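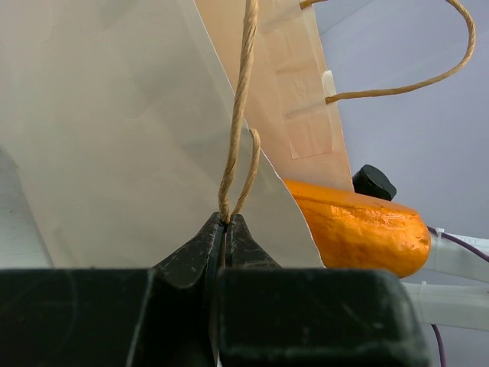 Chapter 6
Paper Packaging and the Retail Supply Chain

6.1 Introduction

Retail packaging is usually studied as a material cost. A store buys bags, boxes and wrap from a converter, pays by the thousand, and books the expense against sales. This treatment is adequate for small accounts. It fails when order size, storage space and delivery schedule begin to affect one another, as they do in most chains with more than a few outlets.

The carrier bag is a useful starting point. Its parts are few: a paper body, a glued base, a reinforcing patch at the top and a pair of handles. Each part may come from a different supplier. Twisted handles are made from strips of paper wound into a cord, and the cord is often produced on a separate line from the body. A delay in cord supply therefore stops bag production even when body stock is plentiful.

6.2 The Pacheco Account

Much of this chapter follows one case. Pacheco, a housewares chain, bought its bags from a converter in Utley and held them in a warehouse at Prullton. Liesbeth Meijer studied the account over a single trading year and recorded 338 separate deliveries. In May, the warehouse held 3,416 cartons, a level well above what the stores could use before the next order arrived.

Meijer found that the excess came from the ordering rule. Each store manager set a reorder point without knowing the stock already on hand at Prullton. Orders were then rounded up to full pallets - twice, once at the store and again at the warehouse.

Section 6.3 defines reorder point, lead time and safety stock. Section 6.4 applies these terms to the Pacheco figures. Section 6.5 treats the case of two suppliers with unequal lead times, using the Flulovham data set given in the appendix to this chapter. Readers who have not covered Chapter 2 should review the notes on average demand before going on.

6.3 Basic Terms

Lead time is the interval between the placing of an order and the point at which the goods are ready for use. It includes inspection and shelving.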